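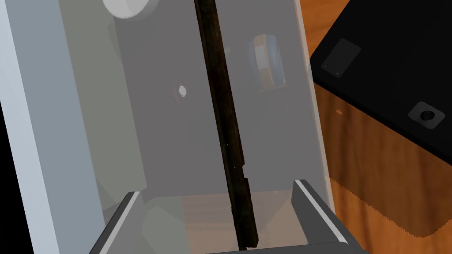
Figure 4. Close view of the gripper in Suralthorpe, with a dark wooden stick between the two fingers and a pale, see-through panel behind it.

5. Household chores in simulation

5.1 Setup

The shop-floor tests in Section 4 used fixed stations, known parts and a robot that did not have to decide where to stand. Household work removes all of that. To see how much of the performance carries over, we ran the same controller, Flurow, in Suralthorpe, a simulated home with furnished rooms and a two-armed mobile robot. The controller was not retrained. It received the camera views, the joint readings and a one-line instruction such as "open the lid" or "put the bowl on the bed."

We chose 16 chores. They cover opening and closing things, moving objects between surfaces, turning knobs, and picking up long or thin items. We left out chores with liquids or cloth, which the simulator handles poorly. Across all chores we ran 189 episodes. The number of episodes per chore was not equal. Short chores were run more often, and a few of the long ones were stopped early in the schedule when the simulator crashed on loading. Crashed runs are not part of the total.

An episode ended when the robot signaled that it was done, when it made no progress for 20 seconds, or when an arm reached a joint limit it could not leave. Ebise Ejigu and Ga-eun Ok scored every episode from the recorded views and the object states. They worked separately and then compared notes. They disagreed mainly over whether an object left leaning on furniture counted as placed, and we settled on no.

Two controllers served as comparison. Maillard plans a grasp from object shape and then runs it without looking again. Fomine is closer to Flurow in that it updates its motion as new images arrive, but it drives one arm at a time. Both were given the same instructions and the same starting positions.

5.2 Grasping long, thin objects

Long objects were the first problem. Figure 4 shows the kind of view the controller has to work from at close range. The stick runs up most of the view between the fingers, and several fittings, including a hexagonal bolt head, show faintly through the panel behind it. A person would have little trouble telling what is in front of the panel and what is behind it. The controllers often could not. In our logs, the estimated depth of a thin object jumped back and forth between the object and whatever surface was behind it, and the jumps were larger with see-through surfaces than with solid ones.

The effect on the chores was plain. Maillard closed the gripper at the depth it had planned and missed if that depth was wrong. Flurow corrected itself in many of these cases, but it used up time doing so, and some episodes ended at the time limit with the fingers in a reasonable position and still open. Fomine fell between the two.

A second problem came after the grasp. A stick held near one end turns in the fingers as soon as the arm speeds up. Flurow has no direct measure of this slip. It can only see it in the wrist view, and the wrist view shows a short stretch of the object. We tried slowing the arm to half speed for all long objects. This cut the number of drops, but it did not change which chores were finished, as the object usually had to be set down in a given direction and was already turned the wrong way.

We also looked at color. Dark objects against a pale background were found quickly by all three controllers, and failures on them were failures of depth or of holding. Pale objects on pale surfaces were sometimes not found at all. We report these together in the totals but keep them apart in the discussion, as the fix is different in each case.

5.3 Working around furniture

Most of the remaining failures had nothing to do with the fingers. They came from where the robot stood and what it did with the arm it was not using.
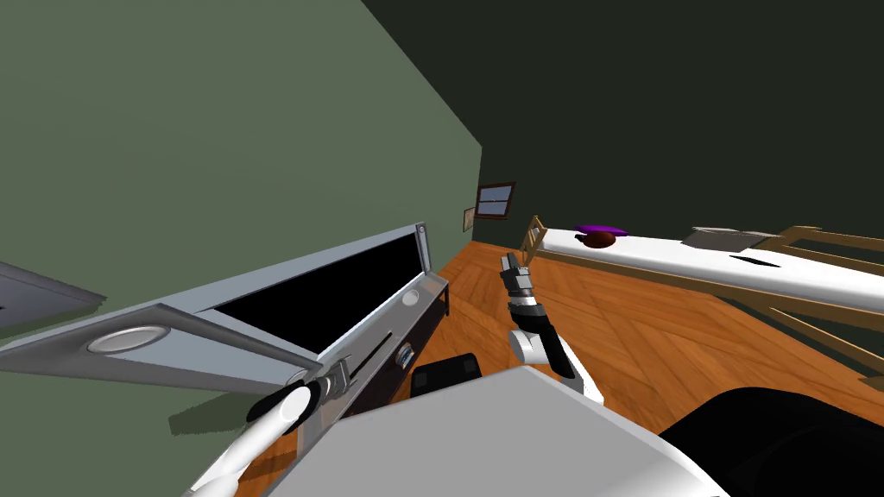
Figure 5. A room with a bed in Suralthorpe. The left gripper reaches toward a metallic fitting at the edge of the cabinet, and the right gripper is held out over the floor between the cabinet and the bed.

Figure 5 gives a sense of the space. The long gray cabinet is on one side, the bed on the other, and the base has to fit where both arms can still move. There are objects on the mattress, among them a dark, rounded one with a purple disc on top, and a small black item on the floor close to the base. None of this would be called clutter in a real home.

In rooms of this kind Flurow tended to drive straight to the nearest point from which the target could be touched. That point is often a bad place to work from. Opening a lid or a door takes a path that the whole arm has to follow, and a base that is too close leaves no room for the elbow. The controller then either pushed against the furniture or stopped. Backing up and trying from a new position would have solved many of these cases. Flurow did this in only a few episodes, and never more than 2 times in the same one.

The free arm caused trouble too. During training it was held in a fixed pose whenever a chore needed one hand. In Suralthorpe it stayed near that pose while the base turned, and it brushed bed frames and cabinet edges on the way. Ok marked such contacts separately from task failures. An episode could therefore be scored as a success and still include a contact that would be a concern in a house with people in it. We think reports of household results should list both.

Fomine had fewer contacts than Flurow, mostly by moving less. It also finished fewer chores.

5.4 What this says about readiness

Flurow finished more chores than either comparison controller, and on short moves with solid, easy-to-hold objects it did nearly as well as it had at the fixed stations. On chores with more than one step the gap was wide. A typical failed episode had a correct first step and a poor position for the second. The controller treats each step as a fresh start and does not pick its standing place with the next one in mind.

We would not describe any of the three as able to do household chores without a person nearby. Single moves are within reach in simulation. Whole chores are not, and the simulated home is easier than a real one in several ways: the floor is flat, the lighting is even, and objects stay where they are put. Ejigu also noted that the instructions name the target object in full, which people at home seldom do.

The rest of our analysis looks at base placement, as it accounts for a large share of the lost episodes and can be changed without new training data. Section 6 describes a placement step that runs before the arms move, and repeats the cabinet and bed chores with it switched on.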